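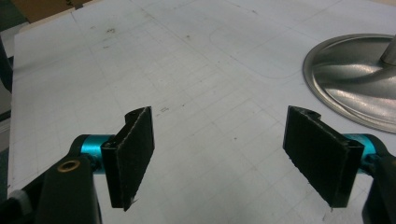 Photo: Panya Thongsuk / Trirkton

Trirkton – Handling Group
Minutes of the fault review meeting, December
Held in the upstairs meeting room, 9:30 a.m.

Present: Panya Thongsuk (chair), bench lead, controls engineer, purchasing, safety representative, Drustumov site contact (by phone)
Apologies: second shift bench lead
Minutes taken by purchasing

1. Minutes of the last meeting

Accepted with one correction. Under item 4, "replacement cable" should read "replacement cable clamp." The cable itself was never changed.

2. Matters arising

The torque driver is back from calibration and in its drawer. The missing key for the spares cabinet has not been found and a new lock has been ordered.

3. Pad failure on the arm at Drustumov

Panya Thongsuk went over the fault report. The arm at Drustumov dropped a steel sleeve during the early shift. The sleeve landed inside the guarding and rolled against the fence. No one was hurt and the fence was not damaged. The sleeve was scrapped.

The controller log showed the jaws closing to the expected width and the grip signal staying on for the whole move, including after the part had gone. The arm carried on to the drop-off point and went through the release with nothing in the jaws. The operator saw the sleeve on the floor and pressed the stop.

When the gripper was opened up, the pad on one finger had come away from its plate along the lower edge and folded under. The fibers at the border had pulled out first and the adhesive had let go behind them. The pad on the other finger was still attached but worn.

The counter stood at 1,248 cycles. Pads are on a change interval of 2,000, so the failure came well inside it. The bench lead noted that the interval was set for the old rubber pads and was carried over when we moved to the textile-faced pads from Pellegrini. There is no record of anyone reviewing it at that time.

The site contact asked whether the part could have left the guarded area. The safety representative said that at the speed in use it should not, but the calculation on file is for a lighter part and needs to be redone. Until then the site will run at the reduced speed.

Action: safety representative to redo the throw calculation for the steel sleeve.
Action: controls to send the site the reduced speed settings in writing.

4. Hand-held grippers

The Mastenik hand-held grippers use the same pad material, so the bench lead checked those on the demonstration benches. Fraying was found along the pad edges, with pale fibers standing out at the border and along the bottom of a finger. The pads were still in place. The bench lead's view is that this is the early stage of what was seen at Drustumov. Purchasing asked if some of it could be ordinary fluff from handling. The bench lead said a bit of it could be, and that the only way to be sure is to peel a pad and look at the adhesive.

There was a long discussion about whether to stop using the hand-held tools. The loads are light and the operator's hand is on the tool, so a dropped part is a nuisance and not a hazard. Against that, loose fibers get onto the mats, and a pad that shifts partway through a session spoils the recordings made with it. Agreed that the tools stay in use with a look at the pads before each session. Any pad that lifts when pushed with a fingernail comes off the bench.

Panya Thongsuk asked that people check the lower tips in particular. The pads are glued by hand and the tip is where the glue tends to run thin.

The gridded mats were also mentioned. They have specks and smudges on them, and the bench lead would like them wiped down before the pad checks start, so that new debris shows up. Agreed.

Action: bench lead to write the pre-session check on one page and post it at each bench.
Action: bench lead to peel one worn pad and report on the adhesive.

5. Grip signal

Controls explained why the arm did not notice the loss. The signal comes from motor current and jaw width together. With the pad folded under, the jaws met enough resistance at close to the right width for both conditions to be satisfied. The software did what it was written to do.

Two changes were proposed. The first is a narrower width window, which can be loaded now. The second is a part-present sensor at the drop-off point – more work, and it needs a bracket. The site contact said they would accept the first as a stopgap but want a date for the second. Controls could not give one at the meeting.

The bench lead pointed out that a narrower window will give more false stops as new pads bed in. Controls accepted this and will log them.

Action: controls to load the narrower window at Drustumov and keep a list of false stops.
Action: controls to quote for the sensor and bracket, with a lead time.

6. Spare pads

Purchasing has 40 pads in stock, all from the same Pellegrini batch as the one that failed. It was agreed not to send any of these to site until the peel result is in. Purchasing has asked Pellegrini whether the adhesive was changed and is waiting for a reply. A small box of the old rubber pads has been found and will go to Drustumov in the meantime. They mark polished parts, but the sleeves are not polished.

The change interval for textile-faced pads is cut to half the present figure until further notice. Panya Thongsuk will update the maintenance sheet and initial it.

Action: purchasing to hold the batch and chase Pellegrini.
Action: Panya Thongsuk to update the maintenance sheet.

7. Any other business

The light over bench 2 is flickering again. Reported to facilities.

The safety representative reminded everyone that a dropped part goes on a fault report even when nothing is damaged. The early shift did this correctly.

Meeting closed at 10:35 a.m. Next meeting to be called when the peel result is available.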